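Buscar en el manual Buscar Introduzca modelo o palabra clave

Sistema de calefacción por suelo radiante eléctrico Soltora
Sección 5. Instalación de la malla bajo tarima de madera

5.1 Condiciones previas

La malla Soltora se instala sobre solera seca, nivelada y libre de polvo. No se admite la colocación directa sobre aislantes de fibra ni sobre pavimentos antiguos con adhesivo suelto. La alimentación debe proceder de un circuito independiente con protección diferencial. La conexión al cuadro corresponde a un instalador autorizado.

El recorrido de la sonda de suelo se decide antes de desenrollar la malla. La sonda va alojada en tubo corrugado, centrada entre dos pasadas del cable calefactor, y entra como mínimo 300 mm en la zona calefactada.

PRECAUCIÓN: no cortar nunca el cable calefactor. Solo puede cortarse la red de soporte.

5.2 Colocación de la malla

1. Dibujar en la solera las zonas sin calefacción: muebles fijos, platos de ducha, bases de armario.
2. Medir la resistencia del cable con un óhmetro y anotar el valor en la ficha de garantía.
3. Extender la base aislante Rasby con las juntas a tope. Sellar las juntas con la cinta suministrada.
4. Desenrollar la malla desde el punto de conexión. Para cambiar de dirección, cortar la red y girar el rollo sin tensar el cable.
5. Mantener una separación de 56 mm entre pasadas contiguas. Los cables no deben tocarse ni cruzarse en ningún punto.
6. Introducir la sonda en el tubo y tapar el extremo.
7. Repetir la medición de resistencia. Si difiere de la anotada en el paso 2 más de lo indicado en la tabla de tolerancias, detener el trabajo y consultar el apartado 9.

NOTA: en estancias con más de una malla, la conexión se realiza siempre en paralelo, dentro de la caja de registro.

5.3 Colocación de la tarima

La madera debe aclimatarse en la estancia, con el embalaje abierto, antes del montaje. Durante ese tiempo la calefacción permanece apagada.

8. Extender la lámina de distribución Prukard sobre toda la superficie calefactada.
9. Montar la tarima en flotante. No se permite clavar ni atornillar a la solera.
10. Dejar junta perimetral en paredes, pilares y pasos de tubería.
11. Colocar los rodapiés fijados a la pared, nunca a la tarima.

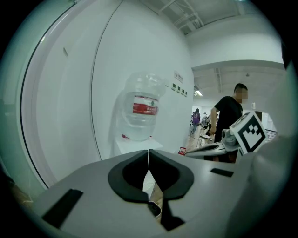
Fig. 5-4. Suelo de madera de tono tostado, vista parcial.

5.4 Primera puesta en marcha

12. Comprobar que el termostato está configurado en modo «suelo de madera». Este modo limita la temperatura de la sonda.
13. Ajustar la consigna a la temperatura ambiente y aumentarla 2 °C cada día hasta alcanzar la de uso.
14. Al final de la temporada, reducir la consigna con el mismo escalonado.

El termostato tarda hasta 30 segundos en mostrar la primera lectura. Si aparece el código E2, revisar los bornes de la sonda con la alimentación desconectada.

PRECAUCIÓN: no cubrir el suelo con alfombras gruesas ni colocar muebles sin patas sobre la zona calefactada.

Artículos relacionados
Sección 4. Preparación de la solera
Sección 6. Instalación bajo baldosa cerámica
Termostato Kjærgaard: programación semanal
Tabla de tolerancias de resistencia
Ficha de garantía Soltora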